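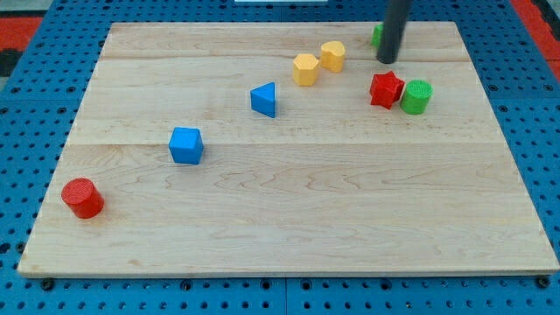 *Pale board with visible grain, on blue pegboard.*

# Climberg icon and cursor pack for Windows

**Version 4 | December 2018 | by Joris Van Dijk, with colours by Veerle Van Dijk**

Climberg is a set of 479 icons and a matching cursor scheme for people who look at their desktop more than they look out of the window. It replaces the folders, drives, bins and document icons that came with your computer, and it leaves your taskbar, your Start button and your marriage alone.

The old set, Zitdale, was very shiny. We were proud of the shine. Several of you wrote in about the shine. Climberg has no shine.

## What you get

- 479 icons in ICO format, each in 6 sizes, the smallest redrawn by hand so a folder still looks like a folder and not a crumb
- 9 colour sets, from Porridge (quiet) to Hendriks (orange, and Veerle won't discuss it)
- A full cursor scheme, including a busy cursor you will get to know well
- Plain PNG copies of everything, for docks and launchers
- A switcher called Stutodov, which changes the lot in one go and changes it back when you regret it

## Will it run on mine?

Windows 7, 8.1 and 10, both 32-bit and 64-bit. It may well run on Vista. If you are on Vista, please write and tell us how you are.

High-resolution screens are fine. On two screens with different scaling, the cursors may grow a little when they cross from one to the other. We've tried to fix this and have settled into a kind of truce.

## Putting it on

1. Make a restore point. You won't, but it's written down now.
2. Unzip the folder somewhere you intend to keep. The icons are read from there, so the Downloads folder is a poor home if you ever tidy it.
3. Run Stutodov and pick a colour set.
4. Press Apply, then sign out and back in.

If the old icons hang about afterwards, press "Clear icon cache" in Stutodov. The desktop will go blank for a moment. Leave it be.

## New in this version

- Recycle Bin (full) now looks different from Recycle Bin (empty), as was always the plan
- Missing icon for network printers added
- Text cursor no longer vanishes on white pages
- Two greens merged after Veerle admitted they were the same green
- Snow cursor added. It's switched off by default and doesn't leave a trail, so please stop asking

## Price and licence

Free for home use. If you want it on office machines, send us a note first and we'll answer, usually with a yes and a small invoice. You may recolour the icons for yourself. Please don't repack them under another name, particularly if you leave Joris's initials in the file properties again.

## Coming up

A dark set is planned for January. Requests for missing program icons go in the comments under the download; give the full name of the program and a link to it, as "the blue one" has not narrowed things down so far.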